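The Towel Problem

Eight evenings into building a pair of robot grippers in a shared workshop, our writer has strong feelings about linens

I have folded towels my whole life without giving it a single thought, and I'd like that life back, please. Since September most of my free evenings have gone into hanging one blue towel on one small white frame, using two black claws I helped bolt together and my own two increasingly grumpy wrists.

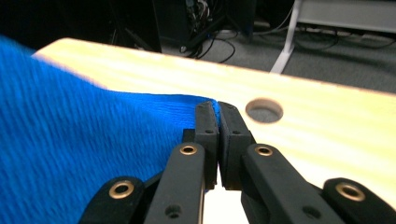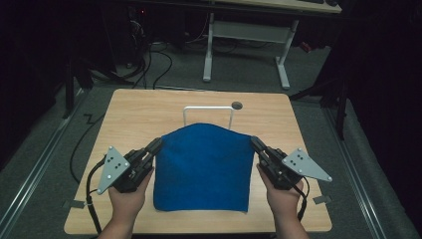 The hand-held grippers and the blue cloth at the Vumham workshop.

Some background! Vumham is a shared workshop in the back half of what used to be a carpet showroom (you can tell). You pay your dues, you get a shelf, and you get the run of the drill press if Sointu Toivonen has signed you off on it. I joined to fix a chair. Then I got talking to Adi Yusof, who was building a two-armed robot for his apartment, and the chair is still in pieces under my shelf.

Adi's robot is called Ginting, and the plan for Ginting is modest. He wants it to take a towel and hang it up. He'd already spent most of a year on the arms when he decided the hands had to come first, and that the best way to find out whether the hands were any good was to hold them himself. So we built a pair with handles. You squeeze, the jaws close, and any mistake the hand makes, you feel it in your own fingers. I thought this sounded like cheating. I've come around.

The jaws work on linkages, and the linkages are where I came in, because I have patience and small fingers. Each joint turns in a brass ring pressed into the black arms. Our first set didn't have the brass. It went straight plastic on plastic, and after a week of squeezing the left one had developed a wobble you could hear from across the room. Adi wanted to print the parts again, only thicker. Sointu took one look, went off to her shelf, and came back with a coffee can full of brass. She was right and she was pretty nice about it.

The brass didn't go in easily, mind you. I cracked 3 arms learning to press the rings in straight – the trick, if you're trying this at home, is to warm the part a little and use the drill press as a slow, gentle squeezer with the motor off. A hammer will also work exactly once.

All told, the pair cost Adi and me $228, and a painful chunk of that was screws. We'd each bought a box of the wrong length. I now own enough of them to pass down to my grandchildren.

Then there's the cloth. I had no idea cloth was so rude! A block of wood stays where you put it. A towel slumps and swings and bunches up, and if you grab it an inch too far in, you've pinched a fold and the whole thing hangs crooked. With bare hands you fix that without noticing, by rolling the edge between your finger and thumb. Flat pads can't roll anything. You have to come at the edge square, close on just the hem, and lift both corners together, and if one hand gets ahead of the other you can feel the cloth start to slide.

Adi thinks softer pads will sort it out. Irfan Pasaribu, who shares the bench behind ours and has opinions, says the pads are fine and I'm squeezing too early. We tried it his way on 19th October, with Irfan calling out "not yet, not yet" like a driving instructor, and I got the towel up and over the frame 10 times before I dropped one. Then I dropped the next four. I blame the calling out.

The arms themselves are another story. They live at Adi's place and, so far, they can wave. He's ordered new motors from a little outfit called Lundbridge, and the shipping date has moved twice. Until they show up I'm Ginting, basically, and I'm getting better at it. Last week I caught myself in my own bathroom, holding a hand towel by its two top corners with my elbows locked, coming in square.

We've got a slot every Thursday through the winter. The softer pads are curing on my shelf, next to the chair, and Adi has started asking how I feel about fitted sheets.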